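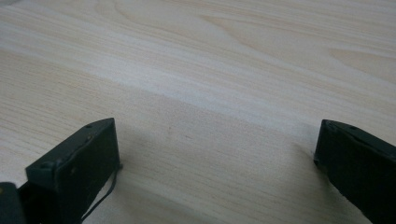 Photo: Danica Sokol

Hirkbridge Golf Forum > Club Competitions > Walking vs. riding in the senior match play

fairwaydag
Posted 20 September 2022

Hi everyone, Dagmar Danko here for those who only know me from the Tuesday-morning-type crowd by the practice green. I wanted to bring this up before the sign-up sheet for the senior match play gets posted, and I hope we can talk it over kindly, the way we did with the bunker rakes. I would love to see the match play go back to walking only, the way it was when I joined. I know, I know! But the Cadano Cup has always felt different to me from our other events, and a big part of that is walking up the fairway with the person you're playing and finding out about their grandkids between shots. Last June my opponent and I rode in separate carts for all 18 and I don't think we said more than good luck and good match.

Push carts would be fine, of course. Any thoughts?

bogeybarn
Dagmar, I always enjoy your posts and I'm going to disagree with nearly every word of this one. I have two replaced knees. I can walk nine if the weather is kind and I've had a good breakfast, but after the climb from 11 green to 12 tee I'm no use to anybody, and I'd have to drop out. I've played in the Cadano every year I've been eligible, and I'd hate to lose it over how I get to my ball.

shortgrass_lou
I'm with Dagmar on this one, with an exception for anyone who has a doctor's note. The county seniors do it that way and it seems to run fine.

bogeybarn
With respect, Lou, I'm not bringing a note from my doctor to play a golf match against people I've known since they had hair.

shortgrass_lou
Fair enough, that did come out stiffer than I meant it. What if a player just had to ask, and the answer was always yes?

d_sokol
Then it's the rule we have now, isn't it? I don't say that to be cross, I just think most people would ask. The entry form says the event is open to members 60 and up, and in a good year we get 32 names, which makes a lovely clean bracket with no byes. When it was walking only we struggled to fill half of that. I played in some of those years and they were wonderful matches, Dagmar is quite right, but we also had the same four people in the semifinals over and over, and I think a few folks quietly stopped entering.

My own suggestion would be that if both players are riding, they share one cart. You get your conversation back and Barney keeps his knees.

fairwaydag
Danica, that is a very sensible idea and I feel a little silly for not thinking of it. My only worry is match play in one cart when one of you slices and the other hooks. You'd be zigzagging all afternoon. I did that once with my brother-in-law and we covered more ground than the mailman.

tee_for_tom
Speaking as somebody who does slice, yes, this is a real problem. Pace of play too. My quarterfinal took so long that the group behind us sat down on the bench at 14 and ate their sandwiches. I'd rather walk, to be truthful, but I don't want to make anyone else do it. Can't the two players just agree between themselves before the match?

bogeybarn
I could live with that. I'd happily share a cart with anybody here, Tom included.

shortgrass_lou
And if they don't agree?

tee_for_tom
Then they each do what they like, same as now. I can't see it coming up much.

gikusness
New member, so please forgive me for jumping in. I turned 60 this spring and I was hoping to enter next year, but I carry my bag and wasn't sure if I'd be holding everybody up. Is there a time limit for the early rounds? Also, do we play off full handicap difference or a percentage? The sheet in the locker room has been rained on and I couldn't make out the bottom.

d_sokol
Welcome! Please do enter, and please do carry. Full difference, with strokes taken on the lowest-numbered holes on the card. There's no time limit as such, but you get a window to arrange each match, and if you can't find a day that suits you both, call the pro shop and they'll help. The final is at Vondráček's course again, over on the river side, and it's as flat as a pancake.

bogeybarn
Flat! Now there's a course I could walk.

fairwaydag
I'm going to hold you to that, Barney. If you and I both get there next June, we're walking it, and I'll bring the lemonade. I'll write up Tom's version, with Danica's shared cart as the suggestion, and leave it with the pro shop this week. Lou, would you mind looking it over first? You're better with commas than I am.

shortgrass_lou
Happy to. Send it along whenever you like. I still think walking is best.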